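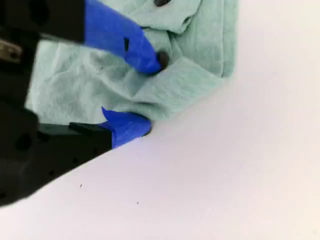 Home | Archive | Threads | Members | Join
2 min read
Jan 9, 2024, by Huiling Han
Re: folding entry for the Rumthorpe meet

Ustyna Kuzmenko wrote:
> Team Idus is going in for the laundry task with both arms. We have
> 500 demos saved and the last 69 are really clean. I think we can
> tell Rumthorpe the fold is solved and move on to the stacking task.
> Can you sign off on the form so I can send it?

Ustyna, I'm not signing the form with the word "solved" on it.

I have no quarrel with the work. Teaching two arms to handle a T-shirt is harder than most of what the club has tried, and the blue tape on the fingers was a sensible cheap fix. I just don't see what the 500 demos tell us. Those are people driving the arms. The entry is judged on the arms running alone, and for that I have one log with 56 runs in it, all from the same corner of the same table. Who decided which ones counted as a success? The column says "good" or it's blank.

I also don't buy "really clean" for the last 69. Clean compared to what? If it means the driver didn't drop the shirt, say so.

Then there's the finished fold. A long narrow column with the sleeves bunched up across the chest is a fold, sure. Would the judges take it? The Serrano team lost points in August for wrinkles smaller than the ones down the middle of ours, and they were using a stiffer shirt.
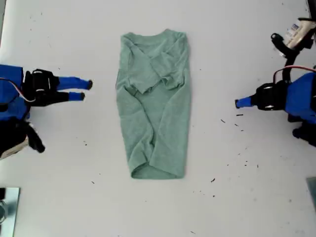 What I want before I sign

1. Twenty runs with nobody touching the controls, shirt dropped in a heap each time. Keep the bad ones.
2. A second shirt. Long sleeves would be good, a different color would be better. Alel has a box of them.
3. Wipe the table first. I'm tired of seeing specks all over it.
4. One written rule for what passes, agreed before anyone presses start.

The entry fee is $692 and it comes out of the same money as the spare motors. If the runs look fine I'll sign the same day and say I was wrong on this list. Until then please change "solved" to "in progress", and leave the stacking task alone.

Huiling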